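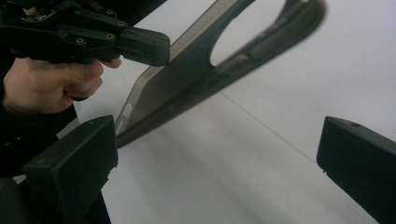

Re: [stock-handling] Loose phone cases, bins vs. trays

Loose phone cases can be sorted straight into open bins if the inspection happens on the table first and the bin is treated as the last stop. We have run it this way at Flulby since September, on one batch of 375 cases with no retail packaging. Table work is done in long dark sleeves, of the kind you can see in the first picture. Light fleece sheds onto dark cases and you end up wiping them twice. Replies to the Londwood questions are inline below, then the procedure.

> From the Londwood stock desk:
> We have been offered a quantity of loose phone cases and need to
> decide on storage before accepting. Our present setup is divided
> trays, one case per slot. It works but eats shelf space.
> 1. Do cases scratch each other in an open bin?

Some do. Soft cases are fine. Anything with a metallic rim or a raised ring around the camera opening will mark the back of its neighbor if the bin gets dragged. We put a sheet of tissue between layers for those and skip it for the rest.

> 2. How full do you fill a bin?

Our limit is 40. More than that will fit, but the lower layer takes the weight and thin soft cases start to bow. A bowed case usually recovers after a night flat on a shelf. Hard shells can go higher, but one limit for all types is easier to keep track of.

> 3. Bin shape? We can get long narrow ones or short deep ones, both
> white plastic.

Long and narrow on the table. You can lay cases in on their long edge like file cards and read the labels from above. The short deep type is better on the floor or a low shelf, where you want a slot handle in the front face to pull it by. Check the inside edge of the slot before buying. Ours came from Singhal and two had a molding burr there that caught on tissue. Five minutes with fine sandpaper took care of it.

> 4. Does color matter for the work surface?

Yes, more than I expected. White shows the outline of a dark case and any chip in the edge. Clear cases are the exception and disappear on it. For those, put down a sheet of dark card.

Procedure as we run it now:

Step 1. Wipe the table down and let it dry. Set one bin to the right of the work area, long side running away from you. Left-handed sorters should mirror this.

Step 2. Put one case down, back panel up, near the middle of the table. Don't pour out a heap and pick from it. The heap saves almost no time and it is where most of our scratches came from.

Step 3. Check the back panel and the rim, then the cutouts. A circular cutout and a square one can belong to cases of nearly the same outer size, so sort by cutout first and by length second. Dark gray and black go together unless the buyer has asked for them apart.

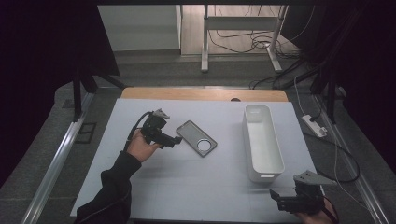 Step 4. Label. We print from Daltureo on removable stock and stick the label inside the case, where any residue won't show. The outside back is faster, but we had adhesive marks on matte finishes that needed alcohol to shift.

Step 5. Place the case in the bin on its long edge, cutout end toward you. If it will not stand, the bin is too wide or too empty; a folded strip of cardboard behind the last case fixes either.

Step 6. At 40, close off the bin. Write the count on tape along the rim and move it to the floor row.

A word on the floor row. Leave a hand's width between bins so the front handles stay reachable — we had them tight together at first and people were lifting by the rim, which flexes.

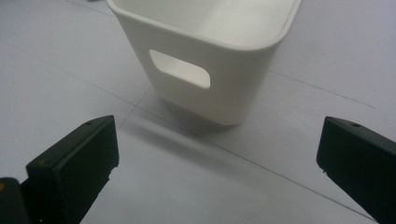
Stacking is the other thing to settle before you commit. Bins that taper toward the base will nest when they have nothing in them and will not stack when they do, unless you buy lids. We went without lids and accepted a single layer. If Londwood's shelf space is the real constraint, price the lids first and compare that with the trays you already own.

On yield, 241 of the 375 were identified to a phone model and labeled. The others were sorted by outer length only and are still waiting. I would allow for something similar in your offer price, particularly if the seller cannot give you a model list.

> 5. Would you go back to divided trays?

For glass-backed or leather ones, yes. For everything else, no. We kept 2 trays for that purpose and they have never both been full.

I can send the Daltureo label layout to anyone who wants it. It is set up for small removable labels and will need the margins changed for other stock.

Flulby stock room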